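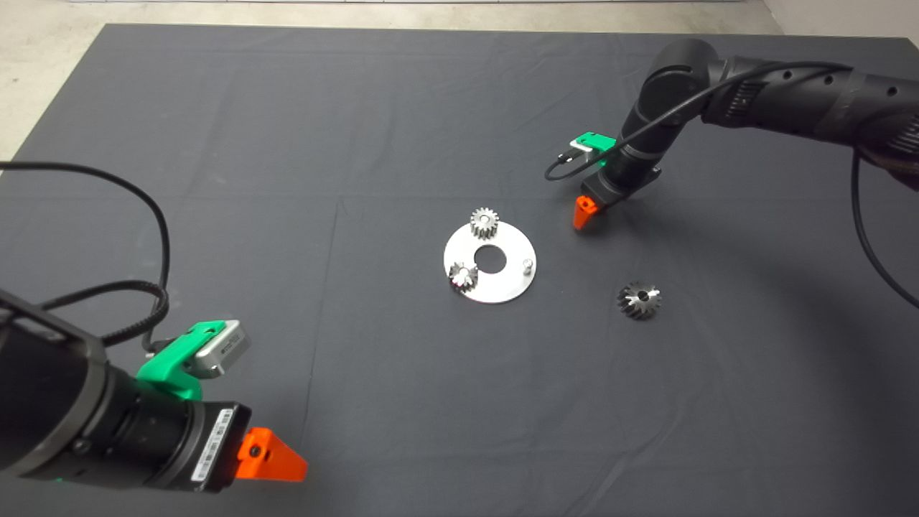
Skoson completes first round of gripper finger trials

The Skoson Center for Applied Assembly has finished the first round of a comparison of gripper fingers and wrist camera positions for two-armed assembly work. The trials were carried out in June in the Kowalczyk building under the Stamenura project, which looks at how small metal parts can be handled without fixtures made for each product.

The round comprised 467 attempts to pick up a gear from a cloth-covered table and set it on a round metal plate. The gear was dropped or set down in the wrong place in 39 of them. A full table of results, divided by finger design and by arm, will be released to project partners before the second round begins.

“Gears are a demanding part for a gripper of this size,” said Jonatan Isaksson, who leads the project. “The teeth give the fingers very little flat surface to hold, and a gear that turns slightly in the grip will not sit where it should. We wanted a task in which small differences between fingers would show.”

Test setup

The work is done at a large table with an arm on each side. Each wrist carries a gripper and a small camera module held in a green printed bracket. The arms are run from a single controller supplied by Rernell, so that both follow the same clock and their movements can be compared directly.

Three finger designs were included in the round. All three share the same mounting and can be changed with hand tools. They differ in the angle of the tip, in the length of the contact area and in the padding on the inner face. The padding received the most attention. A hard inner face holds a gear firmly when the fingers close squarely on it, but tends to push the part away when they do not. A soft face forgives a poor approach but makes the final position of the part harder to predict.

Operators began each series with the same grip force and the same closing speed. Force was then raised in fixed steps until the gear could be lifted and carried to the plate. The settings were recorded with each attempt, together with the views from both wrists and one from above the table.

A dark gray cloth was chosen as the working surface after a short trial in the spring. It keeps reflections low, and gears do not roll or slide on it as easily as they do on a bare tabletop. Its one drawback is that a dark part stands out less well, a point to be looked at again when the lighting is revised.

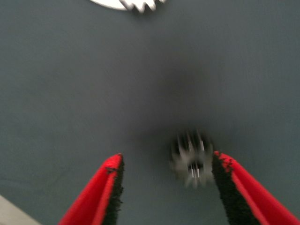

Camera position under review

The second question concerned the cameras. In the present arrangement each module looks along the gripper, with the padded fingers in view and the part between or ahead of them. The position is useful in the last stage of an approach, when the view from above the table may be blocked by the arm itself.

The project team found that the close view was less helpful while the arm was moving quickly. Small gears were blurred at the speeds used in the first week, and the position of the bore could not be read with confidence from a single picture. Two remedies are being considered: a shorter exposure with added light at the wrist, or a brief pause before the fingers close. The pause is simpler to introduce and will be tried first, although it lengthens every cycle.

Moving the bracket farther back along the wrist was also discussed. A mock-up showed that this would give a wider view of the table, but the fingertips would appear smaller and the cable would need a longer loop to clear the wrist. No decision has been made. Partners who use similar brackets have been invited to send in their own measurements – these should state the distance from lens to fingertip, as the figure was missing from several earlier reports.

“The camera and the finger have to be judged together,” Mr. Isaksson said. “A finger that works well but hides the part at the moment of contact creates a problem somewhere else.”

Cable routing caused a small number of interruptions. When both arms were drawn back toward the edges of the table, the loops could catch on the bench rail, and the run had to be stopped and repeated. Stopped runs are not included in the total given above. Longer ties have been ordered, and the start position of each arm has been moved slightly inward.

Work for the second round

The second round will keep the plate and gears but will place more weight on tasks in which both arms take part. In one of these, the first arm holds the plate still while the second adds a gear. In another, a part is passed from one gripper to the other above the table. Both tasks are sensitive to the timing between arms, and Rernell will provide revised controller software for the purpose.

The finger with the longest contact area will not be carried forward in its present form. It performed well on single gears but touched neighboring gears when the plate was nearly full. A narrower version is being printed and will be measured before it is fitted.

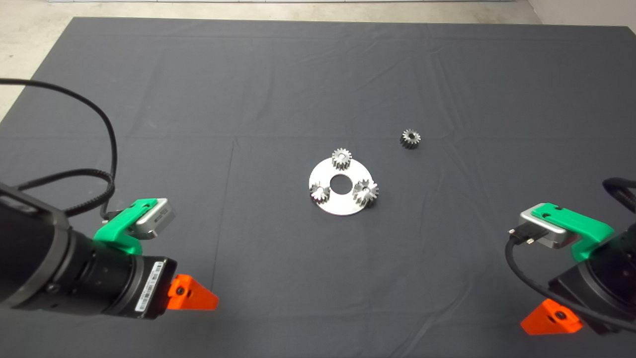 The two arms at the test table, with three gears on the plate and a fourth on the cloth.

The second round will also include bevel gears, which were handled only in a limited way in June. Their sloped teeth leave the fingers with an uneven contact, and the present settings for grip force cannot simply be carried over. A separate series will be run to find suitable values before the parts are added to the main comparison.

Results from all rounds will be collected in a common format, with one record for each attempt. The record lists the finger design, the arm, the grip force, the part and the outcome. Outcomes are judged by a member of staff who did not operate the arms in the run concerned. Where the outcome is disputed, the attempt is marked as such and kept in the files.

Partners in the Stamenura project may attend a demonstration in the Kowalczyk building on Thursday at 10 a.m. Places at the table are limited, and visitors are asked to register with the Skoson front office in advance. Finger drawings and the test procedure can be requested from the same office.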